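Students teach a humanoid to help with the housework

For most of the spring, the lights in the small back room at Koivisto College have stayed on well past supper time, and anyone who has wandered down the hall to see why has come away with a long and happy explanation. The robotics club there, 32 students strong this year, is getting a humanoid robot ready for the household chores round of the Drarkier Challenge in June, and they are very glad to tell you all the details.

The job they have picked sounds simple enough until you try to write it down for a machine. The robot has to deal with a dirty floor and then tidy up around a desk, with furniture legs and cables in its way, just as there would be in anybody's home. The club calls the project Provon, and it has its own notebook, which by now runs to 281 pages of notes, sketches and a few coffee rings.
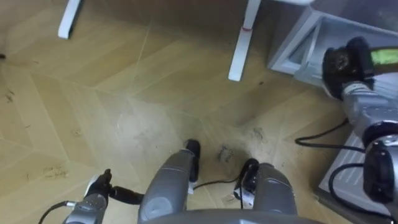 Tapio Miettinen said he had gone in thinking that the hands would be the hard part, and that it was the floor that kept him up at night – crumbs are small, they move when you touch them, and no two messes are ever alike. He added that he now sweeps his own kitchen with a good deal more respect.

The students work in pairs, with one at the computer and the other keeping an eye on the robot, and they trade places every half hour so that everyone gets a fair turn at both. Helmi Manninen, who leads the club, likes to have the newer members start with picking up and holding things before they move on to anything with a brush. By the time the club broke for exams it had logged 1,407 practice tries, good and bad together, and every one of them was kept, including the ones that made the whole room groan.
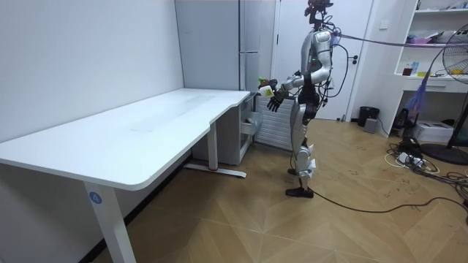

The Provon robot practices handling a small item at the desk.

The team will send 2 drivers and a handful of helpers to the Challenge, where they will meet the club from Godar, last year's winners and by all accounts a very friendly bunch. Before then there will be an open evening at the college, starting at 6 p.m., and families and neighbors are warmly invited to stop by, ask questions and stay for a cup of coffee.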